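Tufa: Frequently Asked Questions

Last updated Thursday, June 11, 2020

Tufa is the control and planning layer we run on our two-arm cells. It takes a task script, reads the cameras and joint states, and sends commands to both arms. Most of the questions on this page came in after the April release. Archie Rutherford maintains the planner, and Eyerusalem Dinsa maintains perception. If your question isn't covered, write to the Tufa list and one of them will pick it up.

What kind of tasks is Tufa meant for?

Assembly and handling of light household goods where one arm has to hold a part while the other works on it. Our main test task is a small white plastic stand with tubular legs. The parts are light and slide easily, so a one-arm planner tends to push them across the table.

How do the two arms share a plan?

Each step in the script names a holding arm and a working arm. The planner solves for the holding arm first, fixes that pose, and treats it as an obstacle when it solves for the other one. If no path is found in 500 milliseconds, it swaps the roles and tries again.
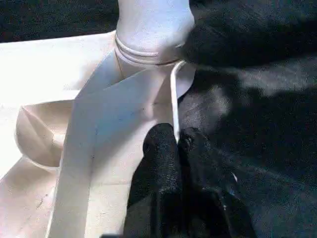 The swap can be turned off for a single step by setting role_lock to true. Do this when only one gripper has the right fingers for the job. With the lock on, a failed plan stops the script and leaves both arms where they are.

Why does the planner refuse a grasp that looks fine to me?

The usual cause is clearance between the wrists. Tufa keeps a 27 millimeter margin around every link, cables not included. You can lower the margin in cell.conf, but read the notes on cable slack first. Cables are not modeled at all in this version.

White parts are not being detected. What should I change?

Start with exposure. Under strong overhead light, a white part on a white part loses its edges and the segmenter merges the two. Lock the wrist camera exposure by hand and lower it until you can see shading on curved surfaces. A dark matte cover on the table helps with the outer outline but does nothing for the joints between parts.

Does Tufa handle cloth?

Only as something to avoid. Regions labeled as cloth are left out of grasp candidates, and their depth readings are ignored when a part pose is fitted. Folds change shape too much between frames for the current fitting code. Brian Makori has a branch that tracks a cloth edge, which has not been merged. 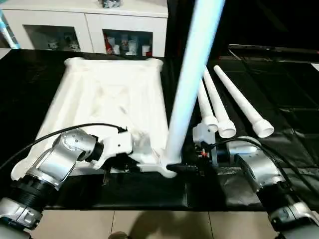

Can I run Tufa without the head camera?

The planner will start with wrist cameras only, but you have to supply the starting pose of every part in the script. Without the head view there is no global search, so a part that gets bumped out of the wrist view is reported as lost and the script pauses.

How often is the part pose updated?

At 24 updates per second on the standard cell computer. The force loop runs separately at 548 hertz and does not wait for vision. If the vision rate falls by half, a warning goes to the log and arm speed is reduced until it recovers.

How do I replay a failed run?

Use the Hullus viewer. Open the run folder, choose the step that failed, and press Load Plan. It shows the planned path next to the recorded one, along with the state of each gripper. Logs from before the April release need to be converted with hullus-convert.

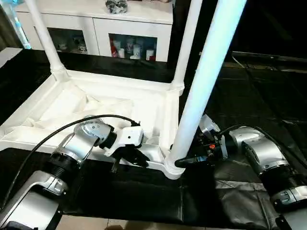

Replay is read-only by default. To send a recorded step back to the arms, start the viewer with the live flag and keep a hand on the stop button. The viewer checks that the joint angles match the start of the step and will not move anything if they differ.

Can two people edit the same script?

Yes, but the editor does not merge changes. The last save wins. Keep scripts in version control and pull before you open one.

Where do I report a bug?

Send the run folder and your cell.conf to Devendra Dubey. Please don't trim the logs. The lines before the error are usually the ones he needs.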